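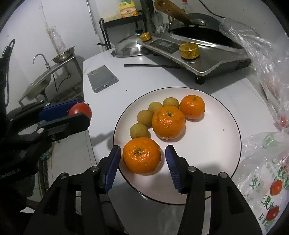
Step 4: Fit the pads and try them on fruit

By this point both hand-held grippers should be bolted together, with the arms opening and closing freely. If a pivot screw binds, back it off a quarter turn and add a drop of thread lock.

Push a blue ribbed pad on to the tip of each arm, ribs facing inwards. Ours were printed in a soft filament on the machine at Hornside, two pads to a batch. The first lot came out too stiff and skidded on anything with a waxy skin, so print slowly and keep the infill low.

Use a kitchen counter for the first tests. Put a few tangerines and some smaller fruit on a plate and have a tomato ready too. A tangerine has a rough peel and forgives a clumsy grip. A tomato doesn't, so leave it until you can close the arms gently.

Go in from above with the arms open, one pad on each side of the fruit. Close until it stops rolling, then lift a little way and hold. Swap hands and repeat. Teresa Patrício wears thin gloves for this – the handles get slippery after a while.

If the fruit twists as you lift, the pads are sitting at different heights. Loosen both, level them against a ruler and tighten again.

Step 5: Sand the handles

Start with 600 grit on the inside of the grip and finish with 1000. Wipe off the dust before you go near the pivots. Abílio Salgado's notes on handle sizes are pinned up in the Hernen workshop, next to the drill press.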